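Clenine Fashion Days - Questions and Answers

Last changed: Thu 21 July

What is Clenine Fashion Days?
It is a small event for independent designers and for people who like to look at clothes closely. In the afternoon there are talks and workshops, in the evening there are shows. This season we stay in the Renaud hall, as before.

Who is showing this season?
Protance opens the first evening with knitwear. Herovora closes the last one with a denim collection. The names between them are on the programme page, and we add new ones when the contracts are signed.

Do I need a ticket for the afternoon?
No, the talks are free. For the workshops you must write your name on the list at the entrance desk, as each group takes 31 persons. The evening shows need a paid ticket, also for children.

How long is one show?
Roughly 50 minutes, with a short break when the designer changes. The doors close at the start, and late guests can enter only in the break.

Can I choose my seat?
Only in rows 2 and 3. The first row is kept for buyers and press, and behind row three the seating is free.

May I take photographs?
Yes, but without flash and without standing up. If you want to publish pictures of a collection, please ask the designer first.

Is there a dress code?
There is none. Many guests dress up for the evening - others come directly from work, and both are welcome.

Can I buy the clothes after the show?
Some designers take orders in the foyer. Payment and delivery are agreed between you and the designer, and we take no part in this.

I am a designer. How can I apply for the next season?
Applications are open until the end of April. Send photographs of six finished looks and a short text about your work. Sketches alone are not enough. Didier Hervieu reads all applications and answers every one, but it can take him several weeks.

Can I return my ticket?
We do not give money back, but you may pass your ticket to another person. Please tell us the new name before the day of the show. 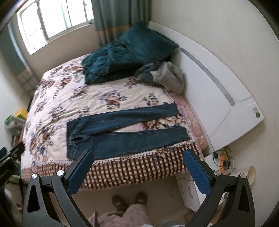 Dark blue jeans on a floral quilt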